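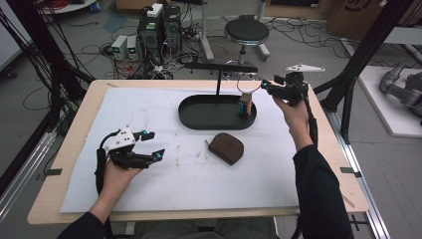
*Work table, thin metal ring*

# colar-keys

Word list for Colar, our key tag label maker. Plain text, one entry per line, 40 max per file. Older Pukix lists still load but sort oddly, will fix in April.

- `rooms.txt` - 16 entries
- `sheds.txt` - 5, needs more
- `gates.txt` - copied from Hollis, spellings not cheked 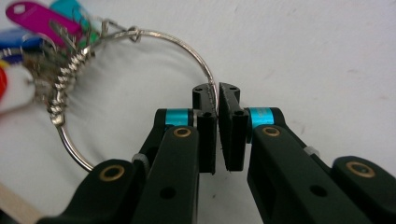 *Wire key ring*

Long names wrap after 13 letters. Dont use tabs. Accents ok in Zimia only.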